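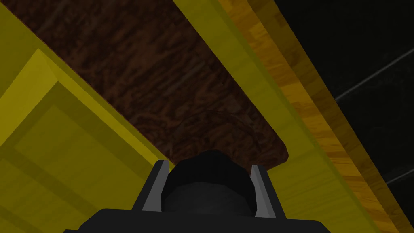 Thread: Door task in the sim room, wrist view vs. head view (student team help)

tagle_afterschool wrote:
Hi everybody! Long post, sorry in advance, I've got a cup of tea and a quiet Thursday evening and I'm going to use both. I help out with a high school robotics club and this spring we're doing the simulated household challenge, the one where you drive a two-armed robot around a virtual room and get it to do ordinary chores. No hardware at all this season, which broke a few hearts at first, but the kids have really come around to it.

The chore giving us fits is the door. We have a yellow door at the far end of the room and the robot has to go up to it, get hold of the handle and pull. The kids have recorded 289 practice runs by teleoperation and they want to train a policy on them (their word, I had to ask what it meant). Half the team wants to train on the wrist cameras only. The other half says you need the head view too or the robot has no idea where it is in the room. They've been arguing since the beginning of May and I'd love to bring them some outside opinions before somebody flips a desk.

murken_mod wrote:
Welcome! What a nice problem for them to be stuck on. I'm firmly in the head view camp. A wrist camera is lovely for the last little bit of a grasp, but all it sees is whatever is right past the fingers, and in a room with a lot of yellow and wood grain those close-up views can look an awful lot alike. We lost most of a season to that. Our arm would reach with total confidence toward the wrong thing, because up close one flat surface looked as good as another.

rutel_dad wrote:
I'm going to disagree with my friend Murken, as I usually do :) Our kids at Rutel trained wrist-only last year and did fine. The trick is the starting position. If you always begin facing the door and fairly close, the wrist views are plenty, and training is so much faster on a school computer. With head view added ours went overnight and then some. We had it running in the library and the librarian was very patient with us.

murken_mod wrote:
Sure, but the challenge moves your start around! If you only ever practice from one spot you're going to have a sad time at the event. I say that with love, we were the ones having the sad time.

tagle_afterschool wrote:
Oh this is so helpful, thank you both. I'll pass it all along. For what it's worth, we do get different starts, and sometimes the robot comes at the door pretty crooked. One of our drivers likes to bring both arms up before she goes forward, and another keeps them tucked in until the last second, so the runs don't look much alike either. This is the kind of view the head camera people keep waving at me:

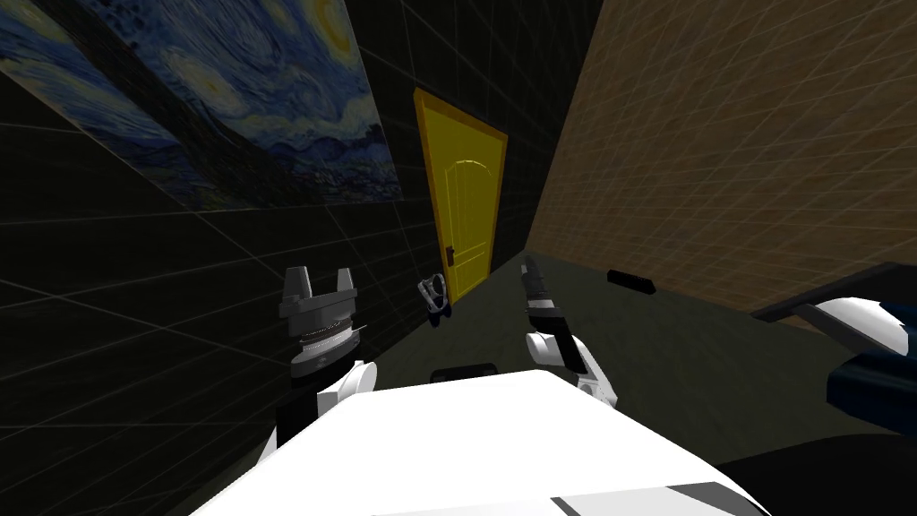 brulard_bench wrote: I'd pick one driving style before you pick a camera. Mixed habits in the recordings hurt us far more than any camera choice did. We had 740 runs from everyone in the club and the policy would start to lift the arms, change its mind, and start over, like someone who forgot why they walked into the kitchen. We threw out everything except our 2 steadiest drivers and it got better the same week.

rutel_dad wrote:
Okay, that I agree with completely. Though it's hard to tell a kid her runs aren't going in the pile.

brulard_bench wrote:
It is. We had those kids do the evaluation runs instead and keep the score sheet, and a couple of them liked it better than driving. One caught a bug where the sim was counting the door as open when the handle had only been touched.

tagle_afterschool wrote:
Wait, can you say more about that bug? We've had a few "successes" that made me squint a little — the score goes up and I could swear the door hasn't budged.

brulard_bench wrote:
Check your success threshold in the task settings. Ours was set to handle angle and it should have been hinge angle. Once we fixed it our big proud number dropped to 44 percent, and there was some groaning, but at least we knew where we stood.

murken_mod wrote:
Seconding that. Fix the scoring first, then run the camera comparison with the same drivers and the same starts. Still voting head view though!

tagle_afterschool wrote:
Going to look at the settings with the kids at our next meeting. I'll post the numbers for both cameras once we have them, even if they're embarrassing.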